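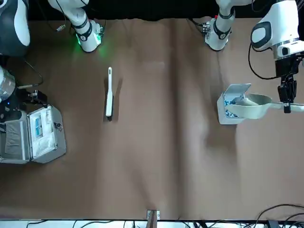
I have been grumpy about student robotics for a long time, and I went to Mastmont last week fully expecting to stay that way. My niece is in her second year there and she'd been after me since May to come look at what her project group was doing. I said yes mostly because I owed her a lunch.

For those who don't know me: I spent a long stretch of my working life fixing packaging lines, and I've sat through more demos than I care to remember. A demo is a thing that has been made to work once, for you, at two in the afternoon. I've seen a carton folder do beautiful work for a room full of buyers and then chew itself to bits on the first night shift. So when a group of 20-year-olds tells me their two-armed robot is "learning to handle kits," I want to know which kit, how many tries, and who was standing next to it with a hand on the stop button.

The class is an elective. It runs all year, it's worth fewer credits than it should be given the hours they put in, and at the end the groups can enter Flevura, a student competition held in Narport every spring. The kitting task at Flevura sounds like nothing when you read it. You get small loose parts in a container. You have to scoop out a portion, put it where it belongs in a case, and leave the work surface clean. There's a second round with single items that have to be gripped and handed over without being dropped or squashed. Any six-year-old could do the whole thing while watching cartoons.

I asked my niece why they'd picked it over the line-following race, which looked more fun to me. She said the line-following race has been solved for decades and everybody's robot does the same thing. Fair enough. I'd add that the line-following race also has a stopwatch, and a stopwatch is hard to argue with. The kitting task is scored by judges with a sheet. I've read the sheet. It has a row called "quality of motion," worth a tenth of the total, and I'd love for someone to explain to me what that measures besides the mood of the judge.

Anyway. Their robot is called Helmy. I didn't ask. They don't program it the way I would have, with positions and waits and a lot of swearing. Instead one of the students moves the arms through the job by remote control, over and over, and all of it gets recorded, joint angles and camera views together. Then a computer somewhere grinds through the recordings and comes up with something that's supposed to do the job by itself. They had 913 recordings when I was there. The plan says 2486 by the time they enter, and when I asked where a number like that came from, I got three different answers from three different people, one of which was "the spreadsheet."

That's my first complaint. If you don't know why you need that many, you don't know when you're done. Nobody on a factory floor would let me say "we'll run it a couple thousand more times and see."

My second complaint is the scoop. They've settled on a scoop because a pair of gripper fingers can't pick up a handful of little parts, and I get that, I do. But a scoop has a handle made for a human palm, and the robot has two flat fingers to hold it with. Watch somebody hold a spoon with chopsticks and you'll see the problem. Every time the bowl digs into the pile the handle wants to roll, and once it has rolled, all those careful recordings are describing a scoop that's pointing somewhere else. I told them to make a handle that fits the gripper. It's an afternoon with a file and some scrap. They told me the rules say you have to use "ordinary household or workshop tools, unmodified." So the rules are made to be hard in a place where no sane engineer would leave them hard. I've been assured that this is the point. I remain unconvinced that it's a good one.

The lead on the group, to the extent there is one, is Shaimaa Bouazza, and I'll say she took my griping better than I'd have taken it at her age. She let me finish about the handle and then asked what I would do if the customer owned the tool and wouldn't let me touch it. I had a customer like that, as it happens. It was a miserable year. So I'll give her that one. 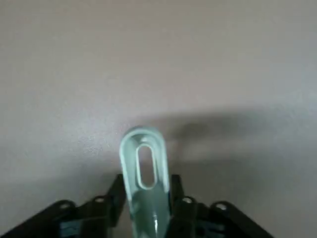
She's also the one who runs the second-round practice, the single items, and I stayed for most of an hour of it. I think this half of the job is more interesting than the scooping, though I doubt the judges will agree. See-through plastic is a rotten thing to hand a robot. I used to fight with clear trays on the line, and we had purpose-built sensors for the job, with lamps, in an enclosure. The light goes through it, the edges glow, the middle of the thing more or less disappears, and whatever is behind it shows up in the picture as though it belonged to the part. These students are doing it with little cameras down by the gripper and the ordinary light of the room.

I asked Shaimaa how Helmy knows how hard to squeeze. She said it doesn't, really. It closes the way it was closed in the recordings. If whoever was driving had a heavy hand that day, then Helmy has a heavy hand too. There are four of them who drive, and my niece swears she can tell from the gripper who recorded what. I'd call that a defect. On a line you spend months getting the operator's habits out of the machine, and here they're putting them in on purpose, four sets of them, and hoping the average comes out sensible.

Would I have done it differently? Sure. I'd have one driver, for a start. When I said so, one of the quieter kids said they had tried that early on and the result fell apart whenever the case was set down a little crooked, and it got better with more people driving because everybody is sloppy in a different direction. I wanted to see numbers. He had numbers! They were in a notebook, in pencil, and they were not great numbers, but they did go the way he said. He'd done 27 tries each way. That's too few to hang your hat on and I told him so, and he wrote that down as well.

What bugs me more is how they count. A "success" on their whiteboard means the parts got into the case. It doesn't matter if it took four dips, or if a student had to nudge the container back afterward, or if a couple of parts ended up on the paper. I asked for the rate with no hands, no nudges, and nothing spilled, and there was some looking at shoes. My niece tells me they've added a second column to the board now. I'm told it's an ugly column. Good. I'd frame it.

Money, for the people who always write in and ask about money. The arms belong to the college. The group gets $999 from the department for everything else, and they've burned through a fair bit of it on cables and connectors, which matches my experience of every project I was ever on. If you have a kid going into this stuff, tell them the glamorous part is software and the part that'll eat their evenings is a cable that's an inch too short. I counted nothing and timed nothing while I was there, but I'd bet a sandwich that more of the afternoon went to cables than to anything you could call learning, by the students or by Helmy.

I'm still not sold on the method. I don't like a machine that can't tell me why it did what it did, and when I asked what happens if it misses, the answer was that somebody records more examples of not missing. There's no fault code and no line in a program I could put my finger on. Someone asked me whether I could write down the rules for scooping, all of them, and I started to, on the back of the handout, and got as far as the angle of the wrist before the pile in my head had shifted and I had to start over. I quit after half a page. I don't think that proves their way works. It does mean I was a bit quieter at lunch than I'd planned on being.

They've asked me back on 4th September to be rude about the new fixture for the case, and I said I'd go. My one condition is that they run it with nobody within arm's reach of the table, ten times in a row, first ten count, no warm-ups. My niece says that's mean. Shaimaa said fine, but I have to write down the result here whichever way it goes, so I suppose I'll be doing that.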